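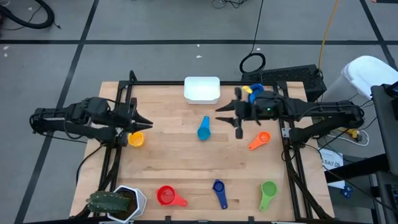 A small yellow measuring cup on a wooden tabletop.

Review: The Patient Majority, paperback edition
Published by Clirnetti
My rating: four stars out of five

I bought this book after I heard it discussed on the radio in July, and I read it over three weeks, mostly in the evening. I should say first that I came to this country as an adult and that I learned its politics from newspapers and from neighbors. So I am perhaps not the reader the author had in mind. Still, I think a book about local democracy should be clear also to a person like me, and for the most part this one is.

The subject is how small towns make decisions when most people do not come to the meetings. The author spent two winters in a town called Ekham, with some 2000 voters, and followed one long quarrel over whether to sell the old water company to a private owner. The first half of the book is this quarrel, told almost like a novel. The second half is the argument, and it is here that readers will begin to disagree with one another.

The argument is as follows. The people who speak the most at public meetings hold stronger opinions than the people who stay home, and so the town council gets a wrong picture of what the town wants. In Ekham the meetings were strongly against the sale, but when a vote was finally held, the sale passed by 79 votes. The author does not say that the sale was good. I liked this very much. In many political books the writer has already decided on page one, and the reader must only nod until the end.

What I liked less is the chapter on remedies. The author proposes that every larger decision should go to a postal vote, and compares Ekham with a second town, Yeo, where this has been done for many years. But the comparison is thin. Yeo is richer, it has fewer young families, and the book gives it only eleven pages. I wanted to know who writes the question on the ballot, how much the voting costs, and what happens when people vote yes to a new road and also yes to lower taxes. The last problem is mentioned once in a footnote and then forgotten.

There is also a chapter on party membership which seems to come from a different book. It is well written, and I even marked some sentences in it, but it has little to do with water or with meetings. An editor could have taken it out and the book would be stronger.

About the language: it is plain, and I needed the dictionary only a few times. The sentences are short. The author explains terms such as "quorum" and "home rule" when they first appear, although the explanation of municipal bonds confused me and I had to read it twice. The tone is calm, sometimes a little dry. People on both sides of the sale are allowed to speak at length, and I often changed my mind within one page.

The book itself is 400 pages long with the notes and the index. The paper is thin and the print shows through from the other side – not terrible, but tiring under a weak lamp. The map of Ekham is printed across two pages, and the river disappears into the fold. My copy came from the Ernden book club, packed well, with one bent corner on the cover.

I compared it with the earlier hardcover from the library. The paperback has a new afterword of nine pages about what happened to the water prices after the sale. If you own the hardcover, I would not buy the book again for this, but try to borrow it and read the afterword. It made me less sure about the postal vote than the author seems to be.

I recommend it to anyone who sits on a council or thinks about running for one. Readers who want national politics will find almost none here. I took away one star for the Yeo chapter and for the map.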